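多指ハンド「Irkham」試用機 受入・安全点検チェックリスト(所見つき)

19/11/20
記入:Uyên Mạc
読了時間 9分

対象:Edberg社 五指ハンド Irkham 一式(ハンド本体、手首アダプタ、制御箱、非常停止ボックス、ケーブル類)
場所:Rolberg作業室 布物エリア
区分:購入検討のための試用
判定の書き方:良/条件つき良/要観察/未実施

はじめに一言だけ。布物をちゃんと扱えるハンドをずっと待っていたので、今回の点検はかなり楽しみでした。所見欄が長くなっているのはそのせいです。急いでいる方は判定と「要対応」だけ拾ってください。書式は前回の二指グリッパのときのものを流用し、布物の項目を足しています。

受入・外観

□ 梱包の破損、濡れ跡
判定:良
緩衝材がハンドの形にぴったり抜いてあって、出し入れがとても楽です。返却時もこのまま使えます。

□ 付属品と納品書の照合
判定:条件つき良
手首アダプタ用の予備ねじが袋ごと入っていませんでした。連絡したらその日のうちに発送の返事が来ています。届いたらここに追記します。

□ 指の曲がり、継手のがたつき(電源オフ、手で確認)
判定:良
指先を軽くつまんで左右に振り、引っかかりと異音を見ました。どの指も動きがそろっていて気持ちがいい。小指の付け根だけわずかに渋い感じがありましたが、予備動作を回したあとは差がわからなくなりました。次回も同じところを触ってみてください。

□ ねじ、ピンの飛び出し
判定:良
指の腹側を布でなでて、糸が引っかからないかも見ました。古いストッキングを使うとよくわかります(前回Từさんに教わった方法です。本当によくできた方法!)。

□ 手の甲側カバーの裂け、ずれ
判定:要観察
裂けはなし。ただ、指を深く曲げたときにカバーの縁が少し寄ります。戻せば元の位置に収まるので使用に支障はないものの、寄ったまま指の継手に噛むと嫌なので、作業前点検に入れました。

電気・配線

□ 制御箱の接地
判定:良

□ ケーブルの取り回し
判定:条件つき良
手首を最大まで回すと、コネクタの根元に少し張りが出ます。固定クリップを肘側へひとつ移したら余裕ができました。移した位置にはテープで印をつけてあります。はがさないでください。
要対応:取扱説明書の図と実際の位置が違うので、Edberg社に伝える。

□ 非常停止の動作
判定:良
開いた状態、握り途中、握りきった状態、手首回転中の4条件で押しました。どの条件でも停止し、復帰操作をするまで再始動しません。握りきった状態で止めたときに指が保持のまま残るのか力が抜けるのか、ここが一番知りたかったところです。初期設定は保持で、設定画面から脱力に切り替えられます。当室では人の手が近い作業が多いので、脱力を標準にします。

□ 停電時のふるまい
判定:未実施
制御箱の主電源を落とす試験は、手順書の日本語版が届いてからにします。英語版を読むかぎり難しくはなさそうですが、復電時の原点合わせの記述があいまいで、そこを先に確認したいです。

可動範囲・はさまれ

□ 立入範囲の表示
判定:良
床のテープを貼り直しました。古い黄色テープは全部はがしてあります。

□ 指と指の間のはさまれ
判定:条件つき良
指の間に柔らかい発泡棒を入れて閉じ、跡を見ました。隣り合う指どうしでは跡がほとんど残らず、安心して見ていられます。親指と手のひらの間は別で、くっきり跡がつきます。力の設定を下げれば浅くなりますが、ゼロにはなりません。動作中は手を入れない、布を直したいときは必ず停止してから。これは省略しないでください。

□ 力の上限設定
判定:良
布物用の上限は段階の6に決めました。9まで上げると厚手のものもしっかり持てるのですが、持ち替えのときに布が伸びます。見ていて「そんなに引っぱらないで」と声が出ました。上限の変更にはパスワードがかけられます。パスワードは作業室の台帳に記入済み。

□ 速度の上限設定
判定:良
下げた速度でもまどろっこしさがありません。指の動き出しがなめらかで、急にぴくっとしないのがいいところです。隣で作業していてもびっくりしません。

布物の作業

私が一番試したかった部分です。用意したのはハンカチ、手ぬぐい、薄手のシャツ、パイル地のタオル。どれも洗いざらしで、アイロンなし。つかむ、持ち上げる、置く、をひと組として、種類ごとに18組ずつ回しました。

□ ハンカチ
判定:要観察
薄いので、指先が台に当たってから閉じることになります。高さの設定が少しでも低いと台をこする音がします。台側に薄いマットを敷いたら音は消えました。マットを敷くなら高さの再設定を忘れずに。ここは人によってやり方が分かれると思うので、次の担当の意見も聞きたいです。

□ 手ぬぐい
判定:良
端をつかんで持ち上げるときの形がきれいです。落下なし。

□ 薄手のシャツ
判定:条件つき良
ボタンの上に指先が来ると滑ります。つかむ位置を見頃の脇側にずらせば問題なし。襟をつかませるのは今の設定では無理があります。悔しいので、試用期間中にもう一度挑戦させてください。

□ タオル(パイル地)
判定:良
いちばん相性がよかったのがこれです! 親指を布の折れに入れてから残りの指を下ろす順番にすると、ふんわりした山をつぶさずに持てます。逆の順だと布が手前に逃げます。最初は全部の指を同時に閉じる標準動作で試していて、いまひとつだなあと思っていたところ、Edberg社の設定集に「親指先行」という項目があるのを見つけました。これを選ぶだけです。もっと目立つところに書いてほしい!

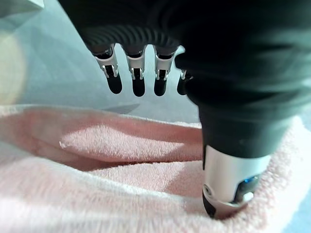

布物作業・タオル:親指の先がピンクのパイル地の折れに隠れる位置。ほかの指は下向き。

点検者が見るところは、親指の継手にパイルの輪が入りこんでいないか、布の端が指の間に回っていないか、カバーの縁が指にかぶっていないか、です。毛羽の多い新品タオルでは特に継手まわりを見てください。

□ パイルの引きつれ
判定:良
作業後のタオルを広げて、明るい窓際で両面を確認。引き出された輪はありませんでした。使い古しのタオルはもともと飛び出した輪があるので、始める前に切っておかないと判断がつきません。これは私がやってしまった失敗で、最初の組の結果は数えずにやり直しています。

□ 継手の毛羽詰まり
判定:要観察
毛羽は出ます。どんな機械でも布を触れば出るものなので、量よりも掃除のしやすさを見ました。柔らかい刷毛で払えば表側はすぐ取れます。金具の裏側は刷毛が届きにくく、細い綿棒が必要。エアで吹くのは奥へ押しこむおそれがあるため、Edberg社から可否の返事をもらうまで禁止とします。
要対応:綿棒の補充。エア清掃について問い合わせ。

作業前に毎回見る項目(掲示用に抜き書き)

□ 非常停止ボックスが手の届く場所にある
□ 停止時の設定が「脱力」になっている
□ 力の上限が6以下
□ カバーの縁が指の継手にかかっていない
□ 指先、継手に糸や毛羽が残っていない
□ ケーブルの印の位置がずれていない
□ 台の上に使わない布や工具がない
□ 髪、名札のひも、袖口をまとめた

総合所見

布物に使うかぎり、私は購入に賛成です。特にタオルの扱いは、今までの二指グリッパで工夫してきた苦労を思うと、ちょっと感動しました。動作の名前が素直で、設定画面で迷わないのもうれしい。新しく入った人でも、隣について教えればすぐ動かせると思います。

気になるのはカバーの寄りと毛羽の掃除です。カバーは交換部品として単品で頼めるかどうか、まだ返事をもらっていません。消耗品として考えるなら、値段より納期が知りたいところです。

それから、設定の保存先が制御箱の中だけなのは困ります。試用機を返すと、せっかく合わせた値も一緒に帰ってしまいます。画面を見ながら全部ノートに写しましたが、書き出しの機能があるならぜひ教えてほしい。

総合判定:条件つき良
条件:停電時の試験を済ませること。エア清掃の可否が決まること。予備ねじの受領。

次回点検:11月中。担当はTừさんにお願いしました。シャツの襟の再挑戦は私も立ち会います。
記入済みの用紙は作業室入口の青いファイルへ。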